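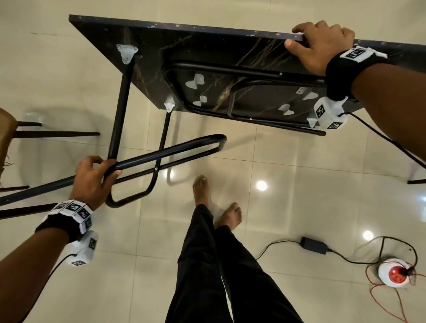 What happens to the furniture? Moving-out time in Zirnside
Yogesh Semwal
Second-year Geography, local project report
Handed in 1/6/23

I picked this topic while standing on Lotov Street in May last year, looking at a sofa in the rain. It had a cushion missing and a note taped to the arm saying FREE, WORKS FINE, which made me laugh because how does a sofa stop working? By the next morning the sofa had gone and a chest of drawers had turned up in the same spot. I started wondering who takes these things, where they end up and how much of it gets used again, and when we were told to choose a local question for our project I already had mine.

My question was: what do people in rented houses in Zirnside do with furniture they don't want when they move out? I had a second question about whether it depends on how long they had lived there, and I'll be upfront that I didn't get very far with that one.

How I did it

I put a short form through doors on Lotov Street and the roads behind it, and also shared it on Voteo, the swapping app that a lot of people here use. I got 70 forms back (far more than I was expecting!). I then talked properly to six people who had said they were happy to chat. Four were students, and the other two were a couple with a toddler who were moving to a bigger flat across the river.

I also spent two afternoons at Kashyap, the second-hand shop by the bus station. They let me sit behind the counter and write down what came in and what went out, as long as I moved my chair whenever somebody wanted to look at the lamps.

My form was too long. I asked people to list every single item they had got rid of, and most of them gave up after the second line or wrote "loads". If I did it again I would just ask about the largest thing, because that's what everybody wanted to tell me about anyway.

What people said

The most common answer by a long way was giving it to someone they knew. I hadn't really thought of that as "getting rid of" something, but it makes sense - you ask your mates first, then the people moving in after you, and only then do you start looking up shops and tips. One student had a desk that had already been through several houses before it reached her, and she was passing it on to a first-year on her course. She didn't know who had bought it in the first place.

After that came leaving it in the house, and here I got some strong feelings. Tenants thought of it as a kindness to the next lot. The one landlord who wrote back to me did not see it that way at all, and told me about a wardrobe he'd had to saw up to get down the stairs.

Selling was less popular than I'd guessed. People said it took too much messaging for too little money, and that buyers asked for more photos, agreed a time and then went quiet. The couple with the toddler had a different problem, which was that everything they wanted to sell was heavy and they lived on the third floor with no lift. They ended up knocking the price right down for anyone willing to carry.
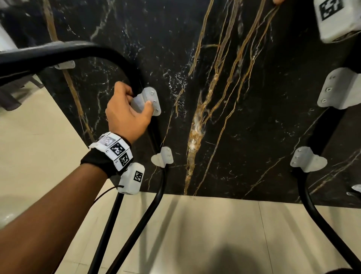

4 min read

Weight came up so often that I gave it a section of its own. At Kashyap, chairs and bedside tables were out of the door almost as soon as they were priced, while anything that needed two people and a van just sat there. The staff told me that the first thing customers ask about a table is whether the legs come off, and the second is whether it will go in a hatchback. Looks come after that. A plain table that folds will beat a lovely one that doesn't, at least in a town where half the customers came on the bus.

Scratches and chips mattered less than I thought they would. On the forms, people were much fussier about smells, wobbly legs and missing screws. Missing screws especially! Several people had thrown out a bed frame because they'd lost the bag of bits when they took it apart. I now tape mine to the slats, so I've learned something useful from this degree.

The street pile

I had hoped to follow some items left on the pavement and find out where they went. I wrote down what was outside on my way to lectures and again on my way home, and all I can say is that small things went quickly and mattresses didn't go at all. I can't tell who took them. The council might have cleared some, and I emailed to ask but hadn't had an answer when I was writing up.

I also should have thought about the weather. A bookcase left out on a dry day is a bookcase, and after a wet night it's a problem for someone with a van. Two of the people I talked to said they checked the forecast before putting anything out, and one had covered a bookcase with a shower curtain.

What I'd change

Nearly all my forms came from a few streets close to campus, so I've really studied one corner of Zirnside and can't say much about the rest. People who use Voteo are also already the sort who like passing things on, which probably pushed my results towards giving away. For the question about length of stay, I only asked which year people had moved in, and a lot of them left it blank.

I'd like to go back in the autumn and do the other half, asking people moving in where their furniture came from. The student with the desk has promised to put me in touch with the first-year who has it now.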